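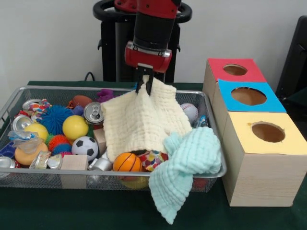 Sorting basket, handout 2: balls, cans and cloths

Home | Modules | Handouts | Contact

Right, before we sort anything, have a good rummage! I want you thinking about texture first - spiky, smooth, crinkly - and leaving colour for later.
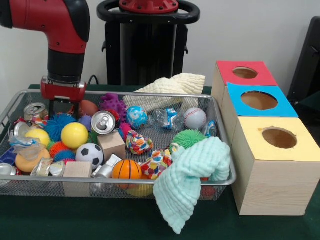 Early Years Play Team, Bolell College

The wooden boxes with holes in their tops come next week, so please don't start posting things yet (I know, it's tempting). Pair up and find two things that feel alike but look different.

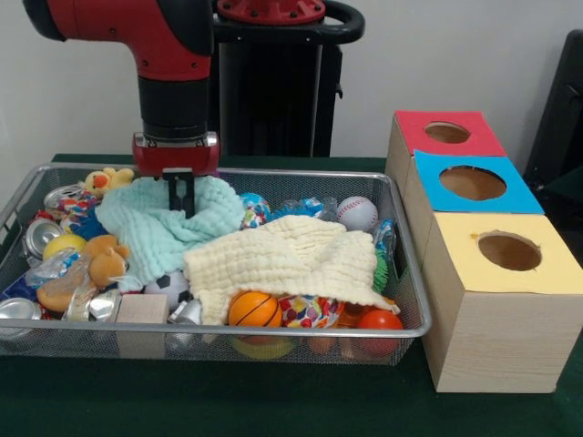
Then swap partners and try it with your eyes shut. I love this bit! Jot down every word you use - "squashy" is fine by me - and bring your list to room 6.

Related handouts
Cloths and hiding games
Posting and stacking

Contact: Sewwandi Selvanayagam, ext. 1017 | Back to top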